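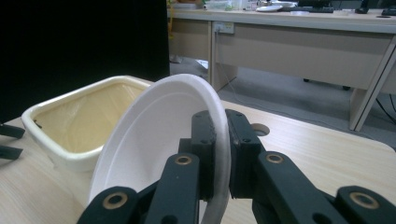 Wimcombe (software)

Home | Articles | Tools | Index
Print this page | E-mail this page

Wimcombe is a planning and control package for two-handed manipulation. It turns recorded gripper paths into motions for a pair of robot arms. The planner, Panasine, divides each recording into short segments and looks six segments ahead - fewer when both grippers must close on one object.

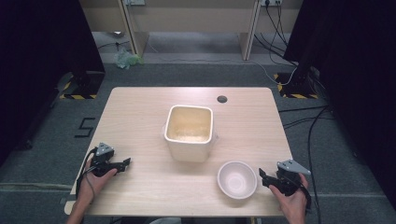

How does Wimcombe keep the two arms in step?
Both arms follow one shared clock, and the slower arm sets the pace.

Contact: Climumex documentation desk | Copyright Climumex | Back to top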